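Obst und Gemüse im Schachteldeckel lagern, bringt das was?

Rodidance
18. Juni 2019
Hallo zusammen, ich habe neulich den Tipp gelesen, Obst und Gemüse nicht in der Schüssel aufzubewahren, sondern flach in Kartondeckeln. Angeblich hält sich alles viel länger, weil nichts aufeinander drückt. Die Autorin, eine Úna Mac Mathúna, schreibt in ihrem Haushaltsheft, sie werfe seitdem fast 35 Prozent weniger weg. Da frage ich mich schon, wie man so was misst. Wiegt die ihren Biomüll? Hat das hier jemand ernsthaft probiert?

Ibarra
Ja, im Januar angefangen und dabei geblieben. Orangen und Limetten liegen bei mir nebeneinander im Deckel, und ich sehe sofort, wenn eine weich wird. In der Schüssel war die unterste immer schon grün, bis ich da ankam. 35 Prozent würde ich nicht unterschreiben, aber weniger ist es.

Clevside
Zitat Ibarra: "ich sehe sofort, wenn eine weich wird"
Das siehst du auch, wenn du einmal am Tag in die Schüssel greifst. Der Deckel kann gar nichts. Pappe zieht Feuchtigkeit, und beim ersten matschigen Stück hast du einen Fleck, den du nie wieder rausbekommst. Außerdem: Wer hat denn bitte so viel Stellfläche? In meiner Küche passt neben den Herd ein Brett, und das war's.

Brimden
Ich sortiere einmal in der Woche alles durch, was da ist, und zwar auf dem Bett, weil ich sonst keine freie Fläche in der Höhe habe. Deckel hin, Kohl auf einen Teller daneben, Zitrusfrüchte rein, Kartoffeln erst mal an den Rand. Dauert 12 Minuten. Ob es dadurch länger hält, weiß ich nicht, ich koche nur planvoller.

Clevside
Auf dem Bett? Kartoffeln? Da ist doch Erde dran.

Brimden
Laken kommt vorher runter, die Kartoffeln sind gebürstet. Den Bezug kann man waschen. Am Küchentisch mit der ganzen Familie drumherum kriege ich das jedenfalls nicht hin.

Rodidance
Zu den Kartoffeln hätte ich noch eine Frage. Ich habe gelernt, dass die dunkel liegen müssen, sonst werden sie grün. Im Heft liegen sie offen mit allem anderen zusammen. Das macht mich gegenüber dem Rest der Tipps auch misstrauisch.

Ibarra
Da hast du recht, Kartoffeln gehören dunkel und kühl. Ich habe sie im Papiersack im Keller. Chinakohl kommt bei mir ins Gemüsefach, in ein feuchtes Tuch gewickelt, der hält da locker 8 Tage.

Clevside
Na also. Kartoffeln raus, Kohl raus, Limetten gehören eh in den Kühlschrank. Bleiben drei Orangen im Karton. Dafür braucht man kein Haushaltsheft.

Ibarra
Du musst es ja nicht machen. Mir hilft es, dass nichts unter etwas anderem verschwindet. Kumquats zum Beispiel habe ich früher regelmäßig vergessen, so klein wie die sind.

Brimden
Zum Lagern nehme ich den Deckel übrigens auch nicht, nur zum Sortieren. Danach wandert alles an seinen Platz.

Rodidance
Gut, als Sortierhilfe leuchtet mir das eher ein als die Sache mit der Haltbarkeit. Ich probiere es mit den Zitrusfrüchten mal aus, die Kartoffeln bleiben im Keller. Die Prozentzahl glaube ich weiterhin nicht.
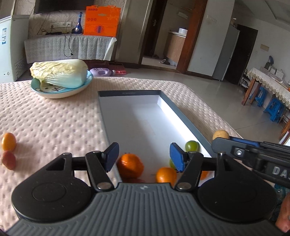
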